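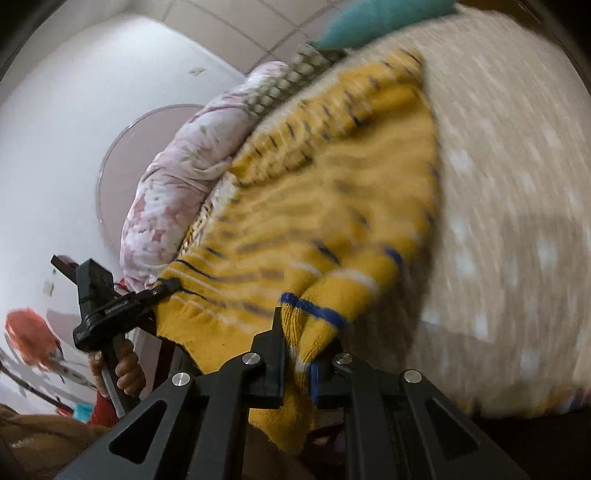 Thread on wool pilling, and why the number on the hangtag tells you less than you think. Long one. Mute if you don't own knitwear.

1/ A pill is a small tangle of loose fiber ends, anchored to the fabric by a few fibers that haven't broken yet. Rubbing pulls ends out of the yarn, the ends catch on each other, more rubbing rolls them into a ball.

2/ Fiber length matters most. Short fibers have more ends per inch of yarn, and each one is held by less twist. Recycled wool is usually shorter than new wool, which goes some way to explaining why that bargain cardigan looked ten years old by November.

3/ Twist comes next. A tightly twisted yarn grips its fibers and feels firmer. A loosely twisted one feels soft on the shelf. Shoppers squeeze the sleeve and pick the soft one. Mills know this.

4/ Knit density. Loose stitches let the yarn move, and moving yarn sheds ends. Stretch a single layer of the body and let go. If it recovers slowly, expect trouble at the elbows and under the arms.

5/ Blends. People assume adding nylon or polyester fixes pilling. It can make the yarn stronger. It can also make the pills stay put, as the strong fiber acts as an anchor and the ball never drops off. Pure wool often pills early and then calms down.

6/ The test. The usual lab method tumbles or rubs a swatch for a set number of cycles, then someone compares it to reference photos and grades it 1 to 5. Five is no change. Half grades are allowed. The grading is done by eye.

7/ So when a tag says "tested to 2,000 cycles" it has told you how long the machine ran. It hasn't given you the grade. Orkomen prints the cycle count on every hangtag this season and the grade on none of them. I wrote to ask. No reply so far.

8/ Brijesh Shukla graded swatches for a living and has a good habit here: he looks at the fabric under a lamp set low to one side. Overhead light hides fuzz. Try it at home with a desk lamp before you decide a sweater is fine.

9/ Removal. A battery shaver is OK on flat, dense knits. On anything textured, use a comb and go slowly in one direction. Support the fabric from behind with your palm. Never pull a pill off by hand, you bring new fiber up with it.

10/ Washing. Inside out, cool water, wool cycle or by hand, short spin. Dry flat. Most of the wear in a wash comes from the garment rubbing against zippers and denim, so leave those out of the load.

11/ Rest days. Give a sweater a day off between wears. Fold it. Hangers stretch the shoulders, and stretched knit is looser knit (see 4).

12/ Correction to 5: Liam Daly points out that low-pill polyester exists and is made weaker on purpose so the pills break away. He's right. It is rarely named on the label, so you can't shop for it easily.

13/ Replies are open for care questions. I won't be ranking brands.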